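Bench and small parts: workshop gallery

Posted Tue 8 September by Florence Bélanger

The Bratmont workshop keeps a page for each work area, covering the surface, the storage and the small parts in use on it. This one is for the long bench. The notes are short and are meant to be read with the parts list, which holds 3,266 entries and is kept by Diệp Doãn. Stock numbers are not repeated on the gallery pages. They change when a part is reprinted, and the list is the only copy that gets corrected.

Work surface

Light wood in the butcher-block style, with long parallel grain lines. The top is oiled in December, when the workshop closes for two weeks. Between oilings it is wiped with a barely damp cloth, along the grain. Solvents stay on the steel table by the sink.

Scratches are left alone unless they catch a fingernail. Deeper ones are sanded with 200 grit, in the direction of the grain, and oiled again the same day. Mikkel Oddsson has asked for a darker finish twice. A sample board was made and compared under the bench lights, and small dark parts were harder to find on it. The pale finish stays.

Ring, cubes and box

The lime-green ring is 3D-printed and has the proportions of a thick washer. It has a round hole through the centre and small holes in the upper face around the opening. The three small cubes on the box are pale beige with yellow-green tops. The box itself is clear plastic with a white perforated lid.

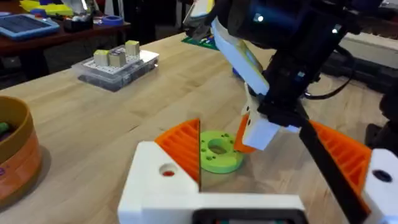
Printed parts: finishing

Rings and other round parts are measured across the central hole in two directions, at right angles, before they go into stock. A difference greater than 0.2 mm between the readings means the part goes back to Toàn Kiều with both values written on the bag. A single average is no use to him.

Small holes are cleared by hand with a drill bit held in a pin vice. Do not use the cordless drill for this. It melts the edge of the hole and leaves a collar that has to be cut away with a knife, and by then the hole is usually oversize.

Loose strands are removed with flush cutters. Heat guns are not used on thin walls. Parts are not sanded on the faces that meet another part, even where the layer lines are plain to see. Appearance is not checked at this stage.

Cubes and blocks

Blocks are checked for square on the granite plate, one face at a time. If a block rocks, look for a raised corner first. The usual cause is the first layer spreading, and two strokes on a flat file will take it off. If that does not cure it, bin the block. They are cheap to print and slow to correct.

Colour is not a size code. The old Plestia chart, which did use colour for size, was withdrawn after two sets were mixed. Copies still turn up inside drawer lids and should be thrown away.

Boxes and lids

Clear boxes are preferred for anything under 60 mm. Labels go on the short side. A label on the lid is no help once lids have been swapped, and they do get swapped.

Perforated lids suit parts that have been washed and may still hold a little water. For filament ends and desiccant bags use a solid lid with a seal. Boxes may be stacked two high on the bench and four high on the shelves.

The Sasex shelving order has gone through. The new shelves are 40 mm deeper than the present ones, so the larger boxes will fit without overhanging the front edge. Tươi Hoàng has the drawing and will mark the wall before the old brackets come down. Please clear the lower two shelves beforehand and leave the boxes on the trolley, in number order.

Corrections

The earlier version of this page gave the bench load limit as 2,000 kg. The correct figure is 200 kg, spread evenly. Point loads such as the arbor press need the floor stand. The plate on the bench leg has always been right and takes priority over anything written on these pages.

Related pages

Steel table and sink area
Filament storage and drying
Pin vices, files and flush cutters
Trương cabinet: drawer plan
Sasex shelving, wall drawing

Contact the workshop desk | © Bratmont Workshop | Back to top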